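Shift Fatigue and Error Rates in Small Assembly Shops
Hanna Vakulenko, Devendra Bajpai
3/5/19

We compared hand assembly errors on day and night shifts at Zundell. Records covered 2826 units, 1521 of them built on days. Units with missing inspection sheets were left out.
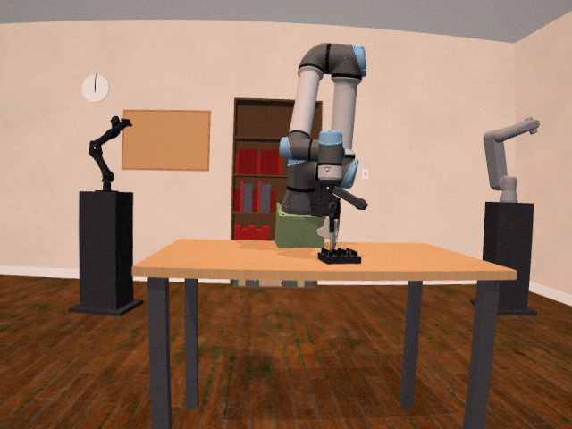 Fig. 1. Simulated arm over a wooden table.

Night crews logged 77 errors. Most fell in the last two hours of a shift. Break length had no clear effect, and crew age was not recorded.

3 comments | 12 shares
Back to top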